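4.3 Collecting the correction episodes

Before you start this section, the base policy must be trained and loaded (see 4.2). The correction method of Findden needs two kinds of data: full demonstrations and short corrections. In our study, 100 demonstrations alone gave a policy that often closed the gripper too early. After we added 18 corrections per object, this error became rare. The steps below are for the corrections only.

1. Start the controller and wait until both arms report ready.
2. Open the Erkura recorder and choose the profile "Canine". Do not use "Rai", it is for the two-arm tasks.
3. Put the object on the work sheet, inside the reach of the recording arm.
4. Press Run. The policy moves the arm by itself.
5. When you see that the grasp will fail, press the pedal and take control. Correct the motion, then release the pedal.
6. Save the episode. Move the object to a new place and repeat from step 4.

Note: Keep each correction short. If you hold the pedal for more than 7 seconds, the recorder marks the episode as a demonstration and it goes to the wrong folder.

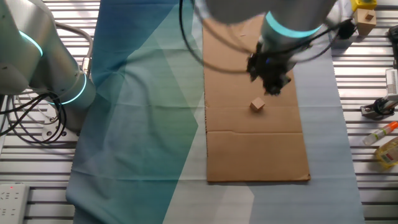

The start position of the object has more effect on the result than we expected. When all corrections begin from the same place, the policy learns the place and does not learn the error. Change the position every time, also the angle. With the small wooden cube on the cardboard, a start slightly to one side of the gripper is useful, as the policy must then make a sideways move before it goes down. A crease in the cardboard is permitted, but do not put the cube directly on the fold – it can tilt, and the label for the grasp height will be wrong.

Caution: Keep your hands away from the sheet while the policy is running. Use the stop button before you touch the object.

Caution: Check that the cables have enough slack before a wide motion. A tight cable pulls on the wrist and the force values cannot be used.

7. After the last episode, run the filter with threshold 2. Episodes below this value are moved to "review".

Anil Gowda wrote the filter, and its other options are explained in section 4.5.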